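Is it worth keeping a printed box for posting, or should I buy plain ones?
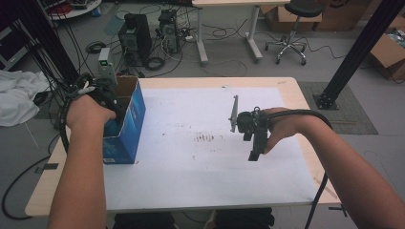
2 answers

Asked by Hinata Morikawa, Pestivside

I've got a blue cardboard box with white graphics, brown inside the flaps, and more boxes along the wall. My sister swears by reusing them. I'm not convinced — don't couriers lose things in printed boxes? I also put white paper over the table when I pack. Pointless?

Rin Imai, 3 votes

I doubt the courier cares. What matters is whether the corners are still stiff. Press them, and if they give, recycle it. Cover any old barcodes. The paper is fine, though I can't see it saving you much beyond a wipe down.

Guest

just buy new ones. 15 flat ones from Kobori did me until March. "double strength" on the label means nothing as far as I can tell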